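Print this page | E-mail to a friend

Storell Lokside 4 review
by Leonie Pirihi

The Lokside 4 is the second phone from Storell and replaces the original Lokside in the same price bracket. It is aimed at buyers who want long battery life and a plain version of Android, and who do not care much about the camera. I used it as my only phone through most of February, with one SIM on the Wihongi network and the second slot left empty for the first two weeks.

The body is matte plastic with a removable back cover. Under the cover are the battery, two SIM slots and a memory card slot. The card can be changed without taking out the battery, but the SIMs cannot. The cover clips on firmly and did not creak under pressure. Volume and power keys are both on the right side, and the power key sits low enough to reach with the thumb. The charging port is on the bottom, slightly off center, so the old Lokside desk dock does not fit.

The screen is an LCD panel with even backlighting. Text is sharp at normal reading distance. Colors lean a little toward blue at the default setting, and the slider in the display menu corrects most of it. Outdoor visibility is fair. At 50 percent brightness the screen is comfortable indoors, but in direct sun I had to go to maximum, and the automatic setting was slow to get there. 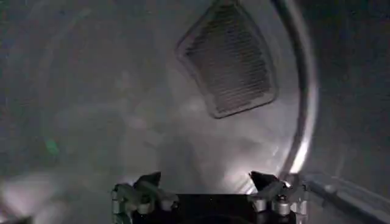

Storell has left the software mostly alone. The additions are a file manager, a call recorder and a battery screen that lists power use by app over the last day. None of them can be removed, though the recorder can be disabled. Scrolling in the browser and in long message threads is smooth. Opening the camera from the lock screen takes longer than it should — long enough to miss a shot — and switching between two large apps usually forces the first one to reload.

Call quality is good on both ends. The earpiece is loud, and the speaker stays clear up to 80 percent volume, after which it starts to buzz. Reception matched my previous phone in the city and was slightly better on the train out to Ilville, where calls often drop. With the second SIM active, standby drain went up by a small but visible amount.

The battery is the main reason to consider this phone. With e-mail, maps and an hour of calls a day it lasted two full days every time. Charging is slow, and there is no fast mode.

The camera is adequate in daylight. Indoors, detail is smeared by noise reduction and focus hunts. Video is steady but the microphone picks up wind easily.

Good: battery life, call volume, clean software, removable cover.
Bad: slow charging, weak indoor photos, app reloads, no dock compatibility with the earlier model.

Owners of the first Lokside will gain mostly in screen quality and reception. If the dock matters to you, keep the old one.

Contact | Copyright, all rights reserved | Back to top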